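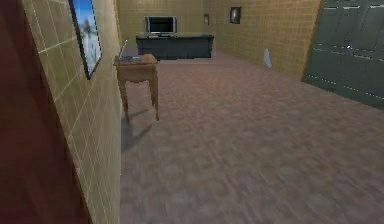

Imton releases results on robot navigation in unfamiliar rooms

DROLTHAM, Sunday, August 3, 2025. The research company Imton announced today the results of a study on how a mobile robot can find an object in a home it did not visit before. The method has the name Trotov. It was developed by a small team under the direction of Kazimiera Borkowska and was tested fully in simulation.

In the study, the robot receives a short instruction, for example "go to the laptop" or "go to the television". It has no map of the building. It must decide from its own camera view where to move, and it must also decide when it is close enough to stop. Many earlier methods choose the next step only from the newest view. Trotov keeps a simple memory of the places that were already seen, and it gives to every place a value which says how useful it can be to return there.

The team tested the method in 197 simulated rooms which were not used in training. The rooms are rendered by computer and have very different surfaces and furniture. Wall tiles in a strong yellow color, for instance, can be together with a reddish floor and a dark gray TV stand. Such combinations are not common in real apartments, but they are useful for the research. A robot which learned only that "a television stands in front of a white wall" will have difficulties in these rooms.

With the memory, the robot reached the correct object and stopped near it in 80 percent of the trials. Without the memory, and with all other settings the same, the result was 11 percentage points lower. The difference was largest when the robot started in a doorway or close to a wall, where a big part of the view is covered.

"We wanted to know if the robot can leave a wrong direction early, before it loses much time," said Kazimiera Borkowska, who leads the navigation group at Imton. "In the tests it turned back sooner than we expected. There are still cases where it turns back too soon, and for these we do not have a good solution yet."

The study has also clear limits. Small objects near the floor were found less often than furniture and screens. Objects in the simulation do not move during a trial, and no people walk through the rooms. The team did not test the method on a physical robot, so the numbers in this release should not be understood as a result for real homes.

Lucyna Kwiatkowski, who prepared the test rooms, will continue the work with longer routes, where the robot must pass through more than 2 rooms before it can see the object. The first trials of this kind were started in February and are not part of the present results.

The technical report and the list of test settings can be requested from the Imton office in Droltham. Research groups which wish to compare their own method in the same rooms are asked to write a short description of their system together with the request.

Press contact:
Lucyna Kwiatkowski
Imton, Droltham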